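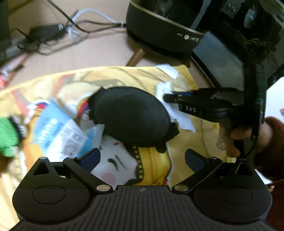 Ernadthorpe hand demonstration group
Minutes of the regular meeting, Mar 23, 2022

Present: the two people who do the demonstrations, the person who looks after the recordings, the chair, the minute-taker. Brudside dialed in and was heard clearly twice.
Apologies: Chuensuk, who sent a spreadsheet instead.

1. Minutes of the last meeting
Agreed, with one correction. Where the minutes said the group "had a full and frank discussion of folding," this should read "discussed folding."

2. Recordings so far
The group has 291 usable demonstrations on file. The target for this round was 200, so the chair offered congratulations. Recordings pointed out that the target was 200 of the tidying task, and that the 291 includes everything, down to the afternoon spent picking up one glove. Congratulations were withdrawn and will be offered again in due course.

3. Two-handed work
The main item, and it took most of the hour. Demonstrators reported that working with a gripper in each hand is fine until the two of them want the same object, at which point they meet in the middle like people in a doorway. Brudside asked whether we could settle on one hand to hold and one to move. Demonstrators said this is what they already do, except when they forget.

There was a long exchange about speed. Zeltero learns from what it is shown, and what it is shown at present is a person in a hurry. Recordings played back a stretch in which the left hand grabs, changes its mind, and grabs again. If we want the robot to hesitate, this is excellent material. If we don't, the demonstrators should decide where they are going before they set off.

Agreed:
Both grippers start open and away from the cloth.
Pause before closing, then close once.
If you drop it, stop and start the take over. Do not rescue it with your knee.

4. Soft things
Paper remains the group's natural enemy. It bends on the way up, it hides whatever is behind it, and a good pinch on one try is a handful of nothing on the next. One demonstrator favors coming straight down on the highest fold. The other favors taking a corner, and said so at some length.
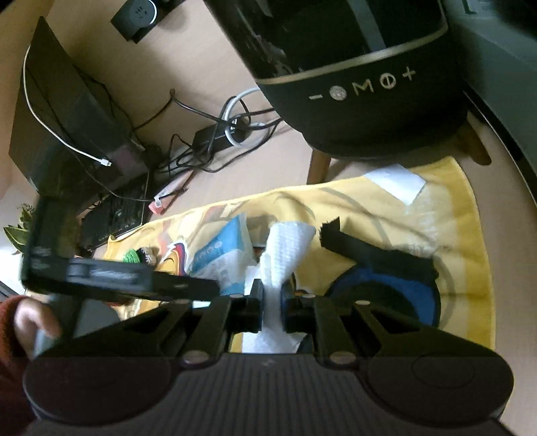
Brudside asked whether soft things could be left until September, when everybody will be better at it. The chair asked what exactly was going to make everybody better at it. Soft things stay in.

We will try five takes each way, highest fold and corner, with the same starting layout, and let recordings judge without being told which demonstrator did which. Recordings noted that it will be fairly obvious which demonstrator did which.

5. Bare hands
A reminder that reaching in with a bare hand in the middle of a take teaches Zeltero that a helpful hand will arrive when things get difficult. It will not have one. Setting up and clearing away by hand is fine, but say "setup" out loud first so that recordings can trim it. Mumbling does not count. "Hang on" does not count either.

6. Clutter
Chuensuk's spreadsheet proposes a fixed layout for every take, with positions marked. Demonstrators were against. A robot that can only tidy one mess is of limited use in most homes, and certainly in theirs. The chair suggested moving things between takes and leaving the cloth where it is. Brudside said something supportive, or possibly coughed.

Carried, with the cloth to be smoothed now and then but not ironed. The question of who would have ironed it was not pursued.

7. Remote control
Brudside would still like to drive the arm from their end instead of sending hand recordings over. They tried it last month and found the delay made them overshoot, then correct, then overshoot the correction. The arm spent a good part of the session conducting an orchestra. They want another go with the speed turned down. No objection, provided those takes are kept in their own folder and not mixed in with ours – the last mixing took a full day to undo.

8. Any other business
Sore wrists. Demonstrators asked for a break after every five takes. Agreed at once, which made them wish they had asked for it sooner.

The label maker is still missing.

Actions
Demonstrators: paper takes, both methods, before the next meeting.
Recordings: separate the tidying takes from the rest and report the real number, however sad.
Brudside: slow remote session, own folder. Fix microphone.
Chair: reply to Chuensuk about the spreadsheet, kindly.
Minute-taker: circulate these.

Next meeting at the usual time, in the usual room, unless it is double-booked again.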